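# About Varkcombe Workshop

We're a shared workshop for people who like building machines that move. It's one big room and a smaller one behind it, with a lot of cable, a wall of labeled drawers and a kettle that gets used more than any of the tools. Members come in after work or on their day off and build robots, mostly small ones, mostly slowly, and we love it!

The whole thing started in a garage with an Ender on a folding table and a half-finished arm clamped to a shelf. The arm could pick up a sponge if you placed the sponge for it. That was enough to get the neighbors interested, and once 15 of us were trying to share one soldering iron we went looking for a proper space. We found it on Bittencourt Street, over a tile store, and we now have 40 members.

## What we're building

The big shared project is called Skakusow (it began as a typo on a parts bin and we got fond of it). The idea is a pair of arms that can handle the ordinary stuff on a table: plugs, switches, lids, zippers, the fiddly things most of us do without looking. We've been at it for 21 months, on and off, and it has been rebuilt from the wrists down more often than we'd like to admit.

Most of the current work is on the grippers. We make them to be held in the hand first, so that whoever designed the jaws can sit down and try a real job with them before anything gets bolted to an arm. 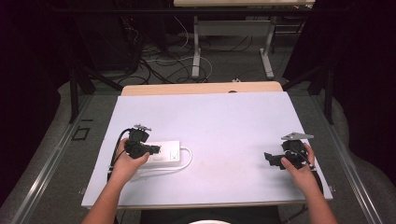

You learn a lot that way. A jaw shape that looks perfect on the screen can feel hopeless once you're trying to line something up with it, and a grip that's comfortable for two minutes may have your thumb complaining after ten. We write all of it down in the project notebook, including the bad ideas, and then somebody goes home and redraws the part. By the next open night there's usually a new version to argue over. It's great fun, and you get surprisingly possessive about a few inches of plastic.

Alongside Skakusow there are always side projects going. At the moment that means a plant-watering rail, a chess-playing arm that cheats, and a very loud sorting machine for screws.

## Coming along

Open nights are Tuesdays from seven. You don't need any experience, and you don't need a project either. Plenty of people spend their first few visits watching and asking questions, then end up crimping connectors for somebody. Bring closed shoes, and tie long hair back if you're going near anything that spins.

Membership is 200 dollars a year, which covers your drawer, the printers and the shared parts shelf. If that's a stretch, talk to us and we'll work something out. The door is the green one to the left of the tile store. Ring twice, the bell is quiet.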